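Minutes, research group on bank efficiency, August

Present: Elsa Dahlgren (chair), Fitzgerald Ambrose, Rosalind Whitlock, Mavis Ruiz-Ortega (minutes)
Excused: Delphine Ostrowski

The meeting was opened at 10:05. The minutes of the previous meeting were accepted with one correction: the name of the credit union is Dindside, with two letters d in the middle.

## 1. Survey of small business borrowers

Fitzgerald informed that the questionnaire was sent to 2000 firms which have a loan with Kobzar or with Dindside. The target stays at 1000 complete answers. Elsa asked if the firms which closed their loan early are included. They are included, but only from Kobzar. Fitzgerald will write to Dindside again about this.

It was discussed whether question 12, on collateral, is too difficult. Rosalind proposed to divide it in two parts. Agreed.

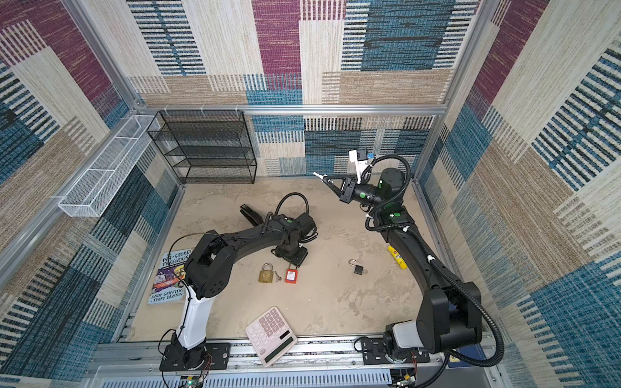
## 2. Interest rate data

Rosalind has received the loan files from Ledex. In 35 of them the rate is given per month and in the others per year. She will convert all to yearly rates and keep the original column. The files with no rate at all are left out of the first estimate.

Mavis asked if fees must be counted in the cost of the loan. There were different opinions. The group will calculate both ways and decide when Delphine is present.

## 3. Interviews with branch managers

Erance offered 75 minutes with each manager. Elsa finds this sufficient. The interview guide must be shorter, and the part about staff training is removed.

## 4. Tasks

- Fitzgerald: letter to Dindside, new version of question 12
- Rosalind: conversion of the Ledex rates
- Elsa: interview guide, to be sent to Erance
- Mavis: send the fee question to Delphine with both opinions

The meeting was closed at 11:20.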